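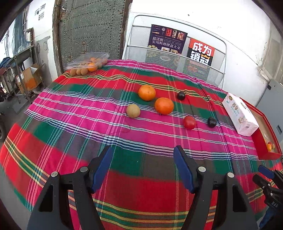

Fellatura is our attempt to teach a two-arm robot to clear a table of mixed fruit into a tray, using only demonstrations people record by hand. No arm in the loop at collection time, no teleop rig, just a pair of hand-held grippers with a camera on each. Rounds are the hard case. They roll, they hide behind each other, and the policy has to pick an order. A tomato sitting right up against a dark plum, with a second plum back behind an orange, is the kind of layout we want lots of – go for the wrong one first and you nudge the other. Blue pads on the inner faces of the fingers are the soft version, we switched in July and did not go back.

Quick page, more to come when Teguh gets thru the rest of the folder. Updated Apr 21, 2022.

How a session goes. One person, two grippers, a cloth, a tray. Fruit gets put down by hand in whatever layout the sheet says (sheet is by Anika Mbeki, ask her for the current one, the old one has a mistake in row 12). Start recording, clear the table, stop. Shuffle, again. An episode is 15 seconds or under, otherwise we drop it. Long ones are nearly always someone chasing a plum.

We have more than 4000 episodes now. Split is by operator, so the test operators never show up in training. That hurt the numbers and we kept it anyway. Verna Boateng insisted, she was right.

Clutter stays in. Tissues, books, a rack, whatever is near the table. Early Fellatura runs had a bare white backdrop and the policy fell apart the first time it saw a real kitchen shelf. Patterned cloth too, the louder the better. Stripes gave the old segmentation step a terrible time, which is partly why there is no segmentation step any more. Raw pixels in, gripper pose and opening out.

Second half of the task is the tray. Cardboard, shallow, low wall. Once things are in there they crowd to one side and the fingers have to come in at a slant, so the release matters as much as the grasp. Open too wide and you shove the neighbor. 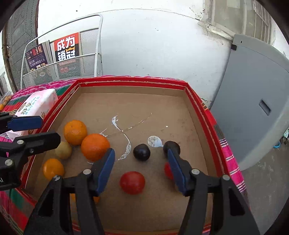 We tried two ways of handling release. First way, a fixed opening, same for every object. Simple, and fine until the tray fills up. Second way, the opening is predicted along with the pose, every step. Slower to train and it wants more data near the end of each episode, so Mortimer Kincaid reweighted the last part of every clip. Much less shoving after that. Still some on the small fruit.

Two hands in the same view is the other headache. Left gripper comes across, covers half of what the right one is looking at, and the right one has to remember. We give the policy a short history, 14 frames. Fewer and it re-grasps things already dropped. More didnt help and the training box ran out of memory, so we left it.

Dark on dark is the worst case left. Black fingers, near-black fruit. The blue pads help a lot here, Tamsin Ostrowski noticed it in the failure clips before any of us had a plot for it: misses on dark fruit went down after the pad change with nothing else touched. We would like to say why. Could be the color, could be the softer grip, we changed both at once (yes, we know). Seperate test planned with black pads of the same material.

Robot side. Same fingers bolted onto the arms, same pads, same camera mount, so the view matches what the person recorded. Pennington is the bench with both arms, Skendell is the single-arm one and is booked most of the time. Nonent is the logging tool, not a robot, people keep asking.

What works: oranges, tomatoes, anything with a clear edge and room around it. What doesn't, yet: small fruit tight in a corner, and anything that starts rolling before the fingers close. The policy waits for it to stop, which is polite but slow.

Data sheet and training configs are with Teguh Mangundap. Operator notes are with Anika. If you want to record with us, bring short sleeves, cuffs get in the camera view. Paper draft on request, figures are not final.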